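Barasa > Publications > Manipulation Software > Section 4

4. Planning and Perception in the Loop

4.1 Scene state

The planner works from a scene state that is rebuilt at every decision step. Each entry holds a mesh, a pose, a confidence value and a flag that says whether the object may be moved. Furniture and fixtures carry the flag as false and go straight into the collision world. Everything else is treated as a candidate for grasping until the task text rules it out.

Earlier versions of Kullero kept one scene state for the whole episode. This was fast, but a small error in the first pose estimate stayed in the plan until the end. In the current version, the arm pauses at the pregrasp pose, both views are rendered again, and the estimator runs a second time on the target only. The pause costs about 800 milliseconds. We kept it in all runs reported in this section.

4.2 Two views

Perception takes one wide view of the room and one close view tied to the gripper. The wide view gives the layout, the reachable side of each surface and a first guess at the target pose. The close view corrects that guess. Neither is enough alone — the wide view has too few pixels on small items, and the close view is often blocked by the fingers themselves.

Masks from the two views are matched by projecting the wide-view mesh into the close view and scoring the overlap. When the score falls below the threshold, the close-view mask is dropped and the arm backs off before trying again. Figure 3 gives one view of each kind from the same rendered setting.
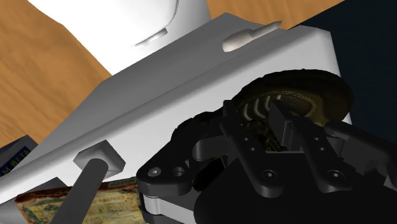
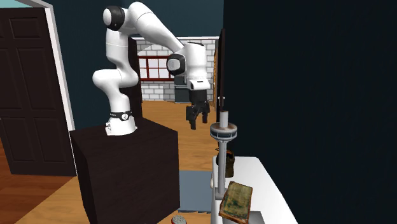 Figure 3. Rendered views from the simulated room used in Section 4: close view with the gripper over a shoe (first), wide view of the arm on its pedestal (second).

4.3 Grasp selection

Grasp candidates are sampled on the target mesh and filtered in three passes. The first pass removes grasps wider than the gripper opening. The second removes any grasp with no inverse kinematics solution from the current base position. The third sweeps the gripper model along the approach line and rejects contact with anything other than the target. We start with 600 candidates per target. If none survive, the sampler is run once more with a new seed, and after that the step is logged as a planning failure.

The third pass takes most of the time. Linkages on the outer side of a finger stick out farther than the pads, so a grasp that looks clear at the contact points can still hit a nearby surface. We first used a single box around the whole gripper and found it too cautious near walls and edges. The swept model now has 14 convex parts. Neema Mabula wrote the tool that splits the gripper mesh and checks that no part of the original surface is left outside the hulls.

4.4 Control

Motion to the pregrasp pose is planned in joint space. The final approach is a straight line in Cartesian space at reduced speed, tracked by a joint impedance controller. If the tracking error passes a fixed limit, the controller stops and returns control to the planner, which marks the grasp as used and takes the next one on the list.

All runs were made with the Sturov simulator on the Hultstead room set. A full pass over the set comes to 3899 episodes, with the same seeds for every method. Contact settings were left at the simulator defaults except for finger pad friction, which was fixed before the first pass and not tuned afterward. Planning failures and control stops are logged separately, and Section 5 reports them in separate columns.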